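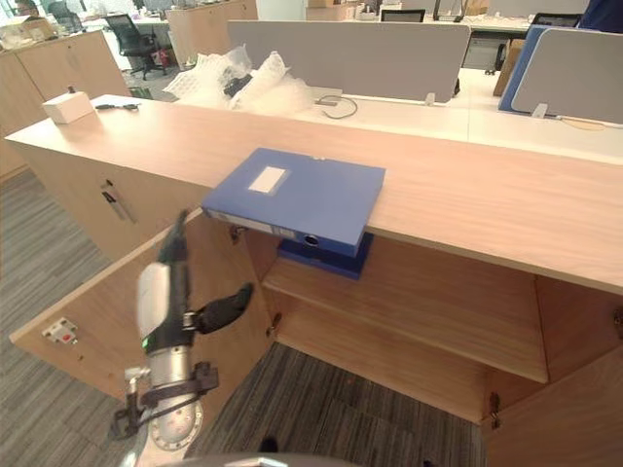 What do visitors ask first at an open day?
How long it took to set up. They ask that before they ask what the robot does, and the second question is nearly always what happens when it gets one wrong.

Open day notes, February 10, 2025
5 min read

Writing this up the same evening while I still have it straight. Anatole has the sign-in sheet and will add the names of the people who want a follow-up. Everything else should be in here.

Setup. I was in early and ran the cabinet task with the file boxes before any guests came up. The doors start open for the demo. We agreed last week not to show the door opening at all, and I still think that was right. The handle grasp is not ready and one bad pull would have eaten ten minutes of everyone's time. If someone asks, the answer is that it is in progress and we expect to show it in September.

Calibration check was fine on the first try. Gripper zero was off by 2 mm when I powered up, same as on the last three cold starts. I re-zeroed and it held all day. This needs a proper look. I have been fixing it by hand every time and not writing it down, so the log makes it look better than it is.

First group was the people from Fludetti, 11 of them, which is more than fit comfortably around the work area. The ones in back could not see into the cabinet. For the next one we should split any group over six and run it twice. Apolline gave the introduction and kept it short. She explained that the arm picks up a file box, moves it between the top and the shelf, and lets go, and that the interesting part is working near the cabinet front without hitting a door. Then we ran it.

Run one went through clean. Run two stopped halfway on a force limit when the box corner touched the edge of the shelf. I cleared it and restarted from the approach pose. Nobody seemed bothered, and the stop got better questions than the clean run did. One of their engineers wanted to know the threshold and whether it was the same in every direction. It isn't, and I told him so. He also asked why we don't just slow down near the shelf. We do, but the slow zone starts too late on the left side. Fixed the zone boundary over lunch and did not see the stop again in the afternoon, though I would want a lot more runs before calling that solved.

Questions worth keeping from the morning:
- Does it need the box in the same place every time? (It doesn't, but there is a limit on how far a box can be turned. We should put a number on this.)
- What if a box is full of paper? We have only tested light ones. Apolline said we would get back to them.
- Could it run overnight with the lights off? Never tried.
- Who is responsible if it drops something on a person's foot? Anatole took this one.

Second group was from Carré, smaller and less technical. They run the records side for a couple of large offices, so they cared less about the arm and more about the filing. They have 1,572 boxes in one building and wanted to know how many we could handle in a day. I declined to multiply it out for them. Our cycle time today was okay but that is one cabinet at one height with someone standing at the stop button. What they would really like is something that works on the lowest shelf, where their staff have to kneel. Our reach down there is poor because of the base. I had not thought of the low shelf as the one that matters and it probably changes what we should work on next.

They also asked if the robot reads labels. It doesn't read them yet. The Claren people have a reader that might drop in, and Anatole knows who to write to.

Demo laptop lost the network once between groups. Came back on its own after a minute. I have no explanation. The arm was idle at the time, but if it had been mid-run I think the watchdog would have stopped it and I would rather test that on purpose than find out in front of guests.

Count for the day, taken from the log: 133 cycles including warm-up and the lunchtime testing. The log does not separate those from the guest runs, which is annoying. I'm adding a tag field tonight so the next one can be split properly.

What I would change for next time:
- Tape a line on the carpet. People drift forward as soon as the arm starts moving, and Apolline spent half of each run politely asking them to step back.
- Bring a second screen so the back row can follow the arm's view.
- Have a spare set of fingertips within reach. Mine were in the other room.
- Put the force stop in the demo on purpose - push a box into the shelf edge gently and show it halting.

Still to do: gripper zero drift, load test with full boxes, rotation limit on the grasp, network watchdog test. I'll take the first two. Anatole, can you take the watchdog, since you wrote it? Rotation limit is open, whoever gets to it.

The Cloltlow visit is not confirmed. If they come, they want to see the same task and then have an hour with the code, so somebody should clean up the branch names before then.

Recent entries
Force limits by axis, second pass
Moving the base closer to the cabinet
Grasp tests on the box spine
Notes from the call with Claren
Replacing the wrist cable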